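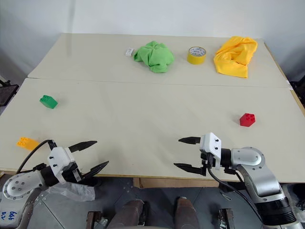
La mesa en faena: bloques de construcción delante, trapos y cinta amarilla al fondo.

Llevaba meses buscando una mesa blanca, sencilla y que no me hiciera llorar al pagar, y al final caí en la Kerville de Jemetti. Son módulos rectangulares que se venden por separado y se juntan para tener más fondo. Yo compré 2 y los puse uno detrás de otro, contra la pared. Me salió todo por 148 euros con el envío incluido, que para el tamaño que tiene me parece un precio estupendo.

Empiezo por lo bueno, ¡que es mucho! El acabado es mate, de un blanco roto muy suave, y eso se agradece un montón cuando tienes la luz encima. Mi mesa anterior brillaba como una pista de patinaje y acababa la tarde con los ojos hechos polvo. Con esta queda un reflejo suavecito en la parte de atrás y ya está. Además los colores destacan muchísimo: un bloque rojo o uno verde los localizas al vuelo, y quien haya buscado piezas pequeñas sobre una mesa oscura sabrá de qué hablo.

El canto delantero lleva un ribete fino de madera clara que le da un toque cálido (sin él sería un poco de consultorio, la verdad). En mi casa quien más la usa es mi sobrino, que apoya los antebrazos ahí durante horas, y de momento el ribete sigue en su sitio.

Ahora la junta. Era lo que más miedo me daba, porque mi amiga Annick Langlois tiene una mesa modular de otra marca, una Demchenko, y en la unión se le cuelan todas las migas del desayuno. En la Kerville se ve una línea recta muy discreta y poco más. Eso sí, me costó mis buenos cuatro intentos nivelar las patas hasta que los dos tableros quedaron a la misma altura. Las instrucciones despachan ese paso con un dibujito diminuto. ¡Paciencia y un nivel de burbuja!

¿Pegas? Pues la limpieza. El blanco mate es agradecido a la vista pero el rotulador se agarra que da gusto. Con una bayeta un poco húmeda sale casi todo, aunque hay que frotar, y yo no me atrevería con nada abrasivo. También avisaría de que la cinta adhesiva, si la dejas pegada de un día para otro, deja un cerco pegajoso. A mí me pasó en abril con una plantilla y estuve un buen rato con agua tibia y jabón hasta quitarlo.

Otra cosilla: no trae ni cajón ni bandeja. Yo dejo los trapos y la cinta en la parte de atrás y la de delante para montar cosas, y así me apaño, pero si eres de los que necesitan guardarlo todo te va a faltar algo. Jemetti vende una cajonera aparte y me pareció carísima.

Le pongo 4 estrellas de cinco. La quinta se la dejó en las patas y en ese dibujito. Si sacan un tercer módulo más estrecho, me lo compro seguro.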